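Nimico Everyday Zip Pouch

We've been sewing small useful things at Nimico for a good while now, and the Everyday Zip Pouch is still the one we get the most letters about. It began as a way to use up the ends of fabric rolls (we can't bear throwing anything out!) and grew, over a lot of tea and a lot of unpicked seams, into something we carry ourselves every single day. It's soft, it's light, and it squashes happily into the corner of a bag that already has too much in it.
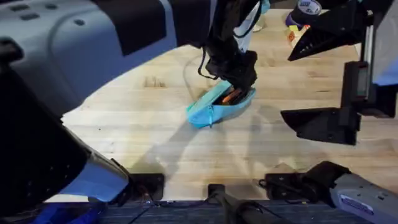
Mine has been through the wash every week since June and the zipper still runs as smoothly as the day it came, writes one customer from Reltberg, who would only like it to be a touch longer for knitting needles. We hear you on the needles, and a longer size is on the cutting table.

Color: turquoise
Closure: zipper along the top
Weight: 85 grams
Item number: 786
Care: cool wash, zipper closed, dry flat

People use it for pens and markers mostly, but also for charging cords, tea bags, crochet hooks, and all those odds and ends that otherwise roll about at the bottom of a backpack. The soft sides give a little, so you can usually talk it into taking one more thing. If you're buying for school, do write the name on the inside seam with a laundry pen, as a whole classroom of these gets confusing fast. 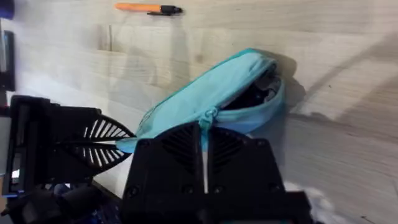
Bukine, the little stationery shop that has stocked our pouches from the start, tells us that shoppers nearly always open and close the zipper a few times before they make up their minds, and that we should never change it. We have no plans to!

Pouches are sent out within 2 working days, wrapped in plain paper. If yours isn't right for you, send it back unused and we'll gladly swap it or return your money.

Page updated 2023-07-19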